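The Shared Table
Setting the small things in order at Hovstead

At the Hovstead residence in Dornau, the long white tables on the second floor are used for nearly everything. Residents write letters on them, finish coursework, eat a late lunch, sort mail and mend clothing. For most of the building's history the surfaces were cleared once a week by the housekeeping staff, who placed whatever they found in a carton by the elevator. Very little of it was ever claimed.

The practice ended last year. In its place the residence adopted a program of daily table resets, prepared by its resident services office under the direction of Janelle Dimaculangan. The program asks residents to return each table to order before leaving it, and supplies every table with a small set of containers for that purpose. It has since been taken up on all 16 shared tables in the building and will be introduced at the Cruzado annex in August.

Ms. Dimaculangan came to Hovstead after 11 years in library administration, and the influence of that work is easy to see. Her first act was to keep a record of what was left behind. Over a period of five weeks her office listed 102 items, the great majority of them smaller than a hand. Pens led the list by a wide margin. Drink bottles, erasers, hair ties, charging cables and pieces of fruit followed.

"We had assumed that people were leaving their belongings out of carelessness," she said. "When we read the list, we saw that most of these objects had no place to go. A pen on a table with no cup will stay on the table."

The containers were chosen with that finding in mind. Each table receives an upright holder for writing instruments, a low basket and a bowl. No lids are used. The office tested lidded boxes during the first month and found that residents set things on top of them, which produced a second layer of clutter above the first. Drawers were considered as well and rejected on grounds of cost.

The upright holder is meant to stand toward the back of the table, where it is within reach but will not be struck by an elbow. The basket stands beside it and takes what is too wide or too awkward for the holder - sharpeners, tape, notepads, a folded cloth. Baskets with openings in the sides were preferred, as dust and crumbs can be shaken out of them over a wastebasket. The bowl is for food that does not need to be kept cold. It is the only container of the three that the housekeeping staff wash every evening.

There was some debate over the bowl. Members of the residence board held that food should not be left on a work surface at all, and a draft of the rules said so. Ms. Dimaculangan's office replied that residents were already eating at the tables and would continue to do so, and that a roll or an apple was better kept in a clean dish than set down among pencils. The draft was amended. Bread and whole fruit are now permitted in the bowl until the evening washing, and anything remaining at that hour is discarded.

The supplies were purchased through Grorkano, a household goods dealer in Dornau, in an assortment of colors. An early plan called for one color throughout the building. It was set aside when the dealer could not fill the order in a single shade, and the mixed sets have caused no difficulty. Residents on the upper floor have in fact begun to refer to their tables by the color of the bowl.

The method itself fits on a card. Residents are asked to begin with food, then bottles, then writing instruments, and to finish with whatever remains. The order was settled by trial. When pens were gathered first, they were often picked up with damp fingers or rolled under a bottle that had not yet been moved. Clearing the larger and messier things at the outset leaves an open surface, and the pens can then be collected in one pass.
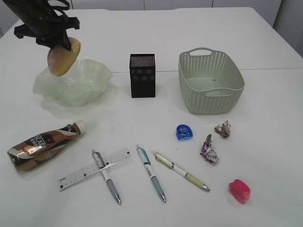 Rulers have proved to be the most troublesome article. A short ruler will stand in a deep holder, but it tends to lean and may bring the holder over with it, and a long one will not fit in the basket except at an angle. The present rule is that rulers lie flat along the back edge of the table, behind the containers. Several residents have asked for a slotted tray, and the office has a sample under review.

Bottles are treated separately. A bottle with something left in it is to be closed, stood upright and taken away by its owner. Empty bottles go to the recycling station at the end of the corridor. The card is firm on this point - no bottle is to be placed in the basket, whatever its size - and the housekeeping staff report that it is the rule most often broken.

Residents' opinions of the program are mixed, though favorable on the whole. In comments collected by the office, one resident of the third floor wrote that she now spends less time looking for a sharpener than she once spent buying new ones. Another objected to the sharing of pens and asked that each person be given a labeled cup. The office declined, citing the limited depth of the tables, but it has set aside a shelf near the mailboxes for those who wish to keep a personal case there.

The effect on the evening cleaning has been modest and welcome. Staff no longer carry a carton from floor to floor, and the tables may be wiped in a single motion once the containers are lifted. A deeper cleaning, in which holders are emptied and dried-out pens removed, takes place on the first Monday of the month. Pens that fail to write on a scrap of paper are not returned to the holder.

Preparations at the Cruzado annex are under way. The tables there are narrower, and the office expects to place the bowl on the left side and the basket on the right, with the holder between them. Residents of the annex may examine a sample table in the Hovstead lobby beginning 7/6/19. Copies of the card are available at the front desk.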